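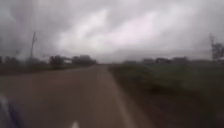 Feb 5, 2008
By Angharad Morgan

Search this site Go

Lecture notes: Rain and Runoff

Runoff is the part of the rain which does not go into the soil. In the Kemeys basin we measured 582 mm of rain in one year, and 23 percent of it reached the river.

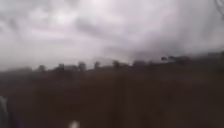
Clay soil takes water slowly, so a short, strong rain gives more runoff there than on sand. Please read chapter two before the exercise.

Print this page | E-mail this page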